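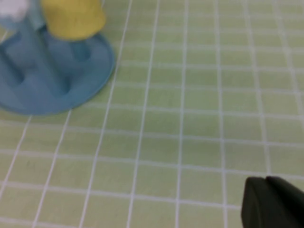
Wrist view from the Clakano kit: gripper finger over the grid mat, blue stand at the far side.

CLAKANO TABLETOP KIT OPENS FOR ORDERS

Small parts, cups, short shelves of stuff. One arm, two cameras, one box.

PLATANPORT, November - Magsi, the Platanport automation shop, is opening orders for Clakano, a tabletop arm kit for teaching labs, small kitchens doing trials, and anyone who has been putting off buying a first arm. First batch is 70 kits. Ships from the Daltgate warehouse, in the order the deposits land.

What's in the box: the arm, a two-finger gripper in matte black, a wrist camera, a second camera on a fixed stand, the control unit, power supply, cables, one clamp set, and a grid mat for the table. Laptop not included. Any machine from the last few years should do, see the requirements sheet.

The kit weighs in at 19 kilos packed. One person can carry it up the stairs, two is nicer.

"We kept getting the same call," said Mohsin Magsi, founder. "Somebody has a table and a job that's boring and small. They don't want a cell with a fence around it. They want to try the thing by Friday lunch, on their own table, with their own cups."

Cups are where the demo program starts. Clakano comes with a set of household tasks already written up, and the cup-and-stand one is the first in the book. Light plastic cups, a stand with upright posts, one cup at a time. Sounds easy. It isn't really, a thin cup wall gives you very little to hold, and putting a cup upside down over a post means the wrist has to turn and then come down straight.

"Plastic tumblers are mean," said Amancay Ulloa, who runs applications at Magsi. "Squeeze too hard and the rim goes oval. Too soft and it slides. I'd sooner people meet that problem on day one, with a cup that bounces."
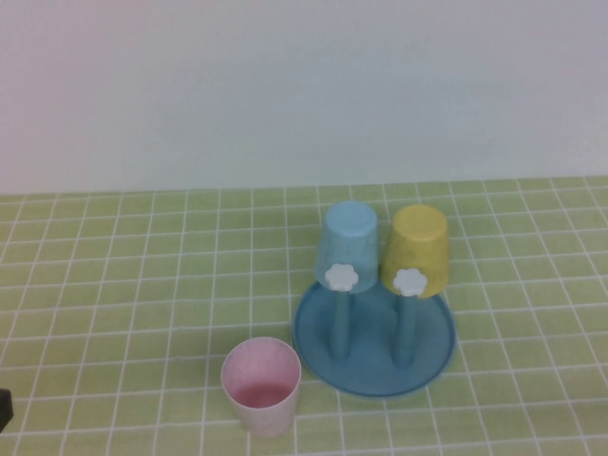 Cup task on the grid mat. Blue and yellow cups on the stand, pink cup upright on the table.

How it works, short version. You guide the arm through the job by hand or with the supplied controller, while both cameras record. You do it again a number of times, moving the cups around between tries. The software trains on those runs and the arm has a go by itself. You watch, you fix, you add more runs where it's weak. Fixed camera gives the whole table, wrist camera gives the last few inches. Both views are saved side by side and you can scrub through them after.

The task library has 1233 recorded runs in it at launch, all made by Magsi staff at the Platanport workshop, all on the same arm that ships in the kit. Buyers can use them as a starting point or ignore them and record thier own.

Early units have been with two outside users since summer. Nele Koster teaches an evening automation class in Daltgate and had hers on a classroom bench.

"Setup took us one session, including the part where I put the clamp on backwards," Koster said. "Students liked the wrist view best. They could see why a grab was going wrong. I would like a longer cable to the control unit and I've told them so."

Longer cable is now in the box. Two meters instead of one and a half.

The other early unit went to Gopinath D'Souza, who does product trials for a kitchenware importer. His notes were mostly about lighting. Shiny steel mugs gave trouble near a window, matte plastic was fine. Magsi has added a page on lighting to the manual and says steel and clear glass are not supported at launch. Maybe in spring, no promise.

What it won't do: heavy pots, hot liquids, anything outdoors. It is not rated for food contact. Gripper pads wear and should be swapped after about 2000 grabs, spare pads come two pairs to a kit, more on the web shop.

Other launch tasks: sorting blocks by color, putting pens in a holder, folding a small towel (beta, expect misses), lids on tubs.

Support is by email and a weekday call line, 9 a.m. to 4 p.m. Video help by appointment. Warranty is one year on the arm and control unit, 90 days on cameras and cables. Schools can ask for the classroom bundle, which adds a second gripper and printed worksheets. Pricing on request, same day reply in most cases.

Demos run every afternoon at at the Platanport workshop through the end of November. Book first, the room is small. Bring your own objects if you like, nothing over a pound please.

Press contact: Osian Humphreys, Magsi, Platanport. Review units are limited, tell us your deadline when you write. Hi-res pictures and the full spec sheet on request.

About Magsi: Magsi designs and sells small automation kits for benches and tables. Workshop in Platanport, warehouse and repairs in Daltgate.

- ends -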